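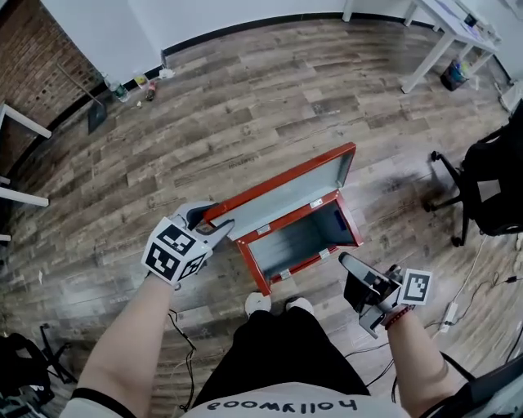 How long does the Cusolia play on one charge?

The Cusolia plays for 15 hours at middle volume. If you like your music loud, please expect less.

Cusolia portable speaker

The Cusolia is a small speaker for people who listen in more than one room. It connects to your phone by Bluetooth, and it has also a normal headphone-size input on the back for older players. My own cassette player from school days works with it very well.

There are two drivers inside, and a handle on top which folds flat. The sound is warm, with a bass that stays clean on a kitchen table but becomes a little heavy when the speaker stands in a corner. Move it away from the wall and this goes away.

You can pair two Cusolia speakers for stereo. Turn both on, hold the link button on the first one until the light blinks, then press the same button on the second one. The left and right sides can be changed later in the Uvley app — the app is free, and for daily use you do not need it.

Technical data
Playing time: 15 hours
Charging: USB-C, cable included
Inputs: Bluetooth, 3.5 mm
Colors: sand, dark green
Warranty: 2 years

The wall charger is not included. Most phone chargers are suitable.

Customer review, 12/22/18
"I use it in my sewing room every day. The buttons are big and I can find them without looking. I would like a longer cable." — Rungnapa Thongsuk

The carrying bag by Dixit is sold separately and comes back in stock in April. For questions about spare batteries, please write to Tharindu Gazi at our service desk and mention the serial number from the bottom of the speaker.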